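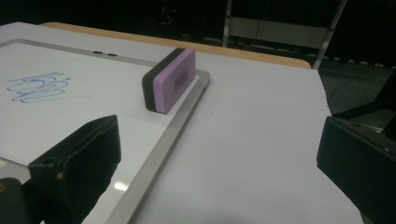 *Blue marker on the small whiteboard, eraser beside it.*

I'm a big believer in planning the week's meals on a whiteboard, and since a few of you asked how I do it after my last post, I've finally written it down. It takes me one cup of tea, start to finish.

## What you'll need

- a small whiteboard
- a marker and something to wipe with
- whatever is already in your fridge (go and look, don't guess!)

## Step 1: Start with what's about to go off

Have a good rummage and write down anything that needs eating soon. Last week mine was half a cabbage, 300 g of mince and 205 g of feta I'd forgotten all about. Those are your first three dinners sorted - cabbage and mince fry-up, feta on something, leftovers of both.

## Step 2: Fill in the awkward evenings

Work out which nights you'll be late home and give those the easy stuff. I do beans on toast or a freezer meal and feel no guilt whatsoever. My friend Tetteh Dankwa puts soup on every late night and makes 400 ml per person, which I find a bit mean, so I'd go bigger.

## Step 3: Write it out big

Keep each dinner to two or three words, or you'll run out of room by the fourth night. "Mince, cabbage" is plenty. I used to do mine on the fridge door, with the board hanging from a magnet that slid down a bit every time somebody wanted milk, and my writing was dreadful.
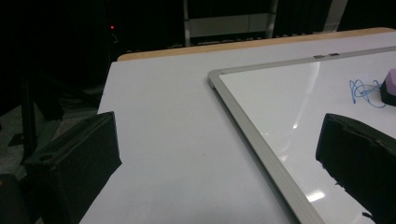

Planning goes much better sitting down with the cookery books in reach and the cupboards open behind you. Clear yourself a decent bit of room first. A framed whiteboard laid flat on a white tabletop, turned at an angle, is easy to write on without your wrist going funny, and you can lean right over it. Lefties may want to turn it the other way.

## Step 4: Make the shopping list

Go down the dinners one at a time and only list what's missing. I got mine down to 53 pounds for the last big shop, and that included washing powder and a cake.

Next up in September: what I do with all the apples.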